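Floltside Community Help
Home | Topics | Ask | Unanswered | Log in

Is the Oria robot open day worth going to?

Our works canteen has been offered places at the Oria open day on 20th February, to watch a robot arm clear tables. The leaflet says it can sort crockery all day without help. I've heard that sort of thing before from people selling dishwashers. Has anyone been to one, and what should I ask?
Posted by Jernard

Anong Somboon
I went to the one in June. The arm picked up what it was given, slowly, and the man from Oria did a lot of talking while it did. They said 3261 pickups without a fault. I asked who had done the counting and got a brochure. It may be fine, but 20 minutes on a table they've laid themselves tells you very little about a lunch rush. Ask to put your own plates down, wherever you like, and see if they let you.

kaewsai_kitchen
its good, go. free tea

tray_return
I'd go, but stand near the table and ignore the big screen. Ask what happens when it drops something, who gets called out and what that costs. Ours was 2 hours long and 5 of us came away with the same doubt, that every dish had plenty of bare wood round it. Our tables never look like that at one o'clock, and I'd want to see it manage with cups, trays and somebody's coat in the way before I signed anything.
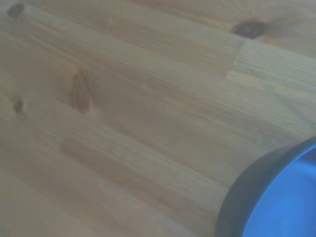
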